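Handout 2: Does it matter how you fold?

Most of the folding advice you will meet is written by people who sell drawers, boxes or books. Read it with that in mind. The Rallance leaflet in your pack promises that its method will "save 20 minutes a wash". It gives no starting figure, no number of households and no word on who held the stopwatch. I have asked. I am still waiting.

What we can say is duller. A flat thing with straight edges, such as a pillowcase, folds the same way for nearly everyone. A sweatshirt doesn't. Before any fold comes the job of finding the shoulders, and the leaflets skip it. Their step one shows a top already laid out smooth, sleeves to the sides. Start from a heap, with one sleeve out and the rest bunched up, and step one is some way off.

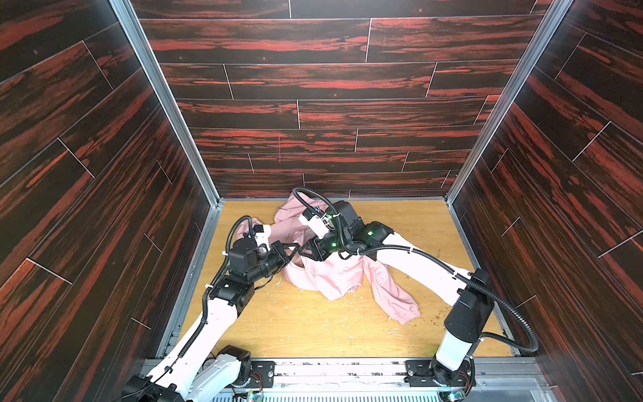 Shota Uchida objects that the heap is a problem of habit, and that if tops were shaken out as they came off the line there would be no shoulders to find. Perhaps. But shaking out takes time as well, and I have yet to see a leaflet that adds it to the bill.

For the next session, bring one soft top with ribbed cuffs. Drop it on the table, then time two things separately — getting it flat, and folding it. Write both down, even if they spoil your argument.

Reading: the Skarnisport notes, page 31 only. The rest is advertising.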